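Small Knits – Gallery and Notes

Home / Gallery / Small knits

Socks, cuffs, sleeves, tubes and test pieces from the knitting shelves, kept by Ileana Dumitrescu and Domnica Munteanu. Most of them are plain and a good many are unfinished. The list gives the name we use for each piece and a line or two on how it was made or what became of it. Catalog numbers run to 389 at the moment, but only a small part of that is on this page.

If you are looking for patterns, they are on the patterns page. Patterns are not attached to single pieces here, as several of them were made without one.

Curlow cuff
Knitted flat and seamed up one side. The ribbing is two by two the whole way. The seam is a little bulky and we would graft it next time.

Curlow cuff, second version
Same yarn, one needle size down. It holds its shape better but is harder to get over the heel of the hand. Domnica prefers it. Ileana went back to the first one.

Bastesholm leg warmer
Long tube, no shaping. It was meant to be one of a pair and the yarn ran out. We have kept it as a length reference for anyone making the pattern.

Bastesholm swatch
The square knitted before the leg warmer. It was washed and dried flat in August and measured before and after. It lost one row in height and nothing in width.

Sivar heel
A heel turn with no foot and no leg, done as practice with short rows. There are small gaps where the rows meet on the left side. On the right side they were picked up and closed.

Sivar heel, wrapped
The same heel with wrapped stitches. It took longer and looks neater from the outside. From the inside there isn't much between them.

Lazăr sleeve
Child's size, plain stocking stitch, rolled at the top because no edging was ever put on. The cuff end was finished with a stretchy bind-off. This one has been unpicked and knitted again 2 times.

Lazăr sleeve, striped
Stripes of two rows each, with the unused color carried up the inside. The first stripes are tight from pulling the carried yarn too hard. It evens out after the elbow.

Gray stripes
Gray knits with light stripes make up a good part of the shelf. They are easy to count rows on, so they get used for practice more than anything else. A narrow stripe in a lighter gray is the usual choice. A strong contrast shows every uneven stitch, and a soft one is more forgiving.

Gray stripe, rectangular
Sock-like piece with thin light-gray stripes repeating down its length. The bottom edge is uneven and slightly frayed.
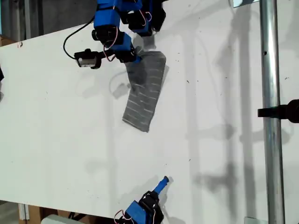 Does a frayed edge on a knit piece have to be fixed before it is washed?

It is best to secure it first. Run a length of smooth yarn through the open stitches with a blunt needle, or work a few loose stitches over the edge by hand. If the piece is going to be unpicked anyway, a row of safety pins is enough for one hand wash.

A cut edge is a different matter from one that was bound off and has worn through. On a worn edge, look for the last complete row and work from there. Trim the fuzz only after the loops are caught. We have trimmed too early and had to go back 2 more rows to find something solid.

Plain tube, machine yarn
Thin yarn off a cone, knitted double. It felt stiff until it was washed and the oil came out. It was washed in warm water with dish soap and then rinsed until the water ran clear.

Plain tube, hand dyed
The dye was uneven and the color pools in a spiral. Domnica alternated two balls for the second half and the spiral breaks up there. No other change was made.

Wrist warmer with thumb slit
The slit was left by knitting back and forth for 18 rows, then joining again in the round. The edges of the slit curl. One stitch of garter at each side would have stopped that.

Sock toe, rounded
Decreases moved around on each row so they don't line up. It fits well enough but it's hard to remember where you are in the pattern.

Sock toe, wedge
The ordinary kind. Decreases at both sides, every other row, then grafted. If you only learn one toe this is the one to learn.

Mended foot
Woven darn across the ball of the foot, in a yarn slightly thicker than the original. You can feel the patch when it's worn. A thinner yarn used double would lie flatter.

Mended cuff
The old ribbing was cut away, the stitches picked up and new ribbing knitted downward. The change of direction shifts everything half a stitch to one side – it doesn't show in ribbing unless you go looking.

Storage

Small pieces are kept flat in shallow drawers with a paper tag pinned at one corner. Tubes are laid on their side seam if they have one. Long pieces are rolled loosely, right side out. We stopped hanging anything after the Bastesholm leg warmer stretched by a finger's width over one winter.

Wool and cotton go in separate drawers. The wool drawers are emptied and aired every spring and the corners are vacuumed. Pieces that come in from other people go in the freezer in a sealed bag before they go near the rest.

Washing

Hand wash in cool water, press out in a towel, dry flat. Striped pieces are washed on their own the first time in case the darker color bleeds. Pin only if the piece needs to match a measurement. For swatches we leave the pins out, so that the number on the tag is the size the fabric wants to be.

Using the gallery

You are welcome to link to the page. If you want the stitch counts for a piece, write with the name exactly as listed, since several of them are close to each other. Ileana answers letters about socks and heels, Domnica does the sleeves and the dyeing.

More from the shelves: Mittens and gloves / Hats / Edges and borders / Unfinished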